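Reading a Service Robot Offer
Course handout, unit 9. Buying Automation: Claims, Tests and Contracts
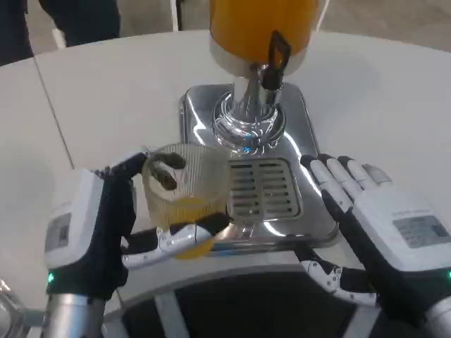

The offer we are working through is the Zenar hospitality package from Hellwig, sold as a two-armed serving robot "ready for unattended beverage service." I want you to read that phrase slowly, and then read the rest of the packet with a pencil. A juice dispenser with a lever tap is a fair choice of task, and also a kind one. The cup is clear and ribbed, so it gives the fingers something to hold, and two of the fingers are hooked over the rim with their black tips against the inside wall. Ask a health inspector about that. Ask also what the machine does with a smooth paper cup, or a stemmed glass, or the last cup in a stack. The brochure covers none of these. The juice in the cup is down near the bottom, and a single moment can't tell you if it is on its way to full or if that is where the pour stops.

Before the seminar, read the offer (pages 1 to 20) and Gijs Coppens's reply to it, which is in the shared folder. Coppens handled purchasing for the Collthorpe conference center and turned the package down. He is rude in places. You don't have to agree with him, but you should be able to say which of his objections would survive a better demo and which would not.

1. What is being sold

Three things are bundled under one price, and vendors like it that way. There is the hardware (arms, hands, base). There is the software license, renewed yearly. And there is "site adaptation," meaning that someone from Hellwig comes out and gets the robot working with your dispenser, your table and your cups. Find the paragraph on site adaptation. It has no upper limit on hours and no definition of finished. If you move the table next spring, are you adapted or not? Coppens asked this in August and was sent the brochure again.

2. The success rate

The offer states "100 successful pours in final testing." Students tend to write this down as a 100 percent success rate. It is a count of successes with no count of attempts. We also don't learn:

- how many different cups were used
- if the cup was placed in the hand or picked up by it
- who refilled the dispenser, and how level affects the flow
- what counted as a success (a spill in the drip tray? a cup half full?)
- how often a person stepped in

The last one matters most to a buyer. "Unattended" has a cost attached to it, namely the wages you hope to stop paying. If a trained operator has to stay within reach, you have bought a second employee for the first one to look after.

3. Two hands

Hellwig makes a lot of the two-handed design: one hand for the cup, the other for the tap. Fine. A person at a hotel breakfast does it the same way. But a buyer should ask what the humanlike hand is for when the job is always the same job. The Nimov countertop unit in last week's reading has no fingers at all. It pushes a lever and fills what you put under it, and its repair section is one page long. The Zenar repair section is 30 pages, most of it about finger joints.

The standard answer is that a general hand can do other work later. Maybe. I have been reading that sentence in sales material for a long time, and I would like to see the other work priced in the contract. "Later" has no line item here.

4. Cleaning

Sugar, pulp and small jointed parts. The offer says the hands are "wipeable." Find out with what, how often, and who pays when juice gets into a knuckle. The warranty excludes "liquid ingress beyond normal use" and then never describes normal use for a machine that serves liquids.

5. Written work, due 5th September

Draft an acceptance test for this package that fits on one page. Pick your own task and your own cups. State the number of attempts, what ends an attempt, and what a human may touch. Then write the clause that says what happens to the money if the robot fails. Most drafts last year had a decent test and no clause.

Bring a printed copy, as we'll be swapping them and trying to cheat each other's tests.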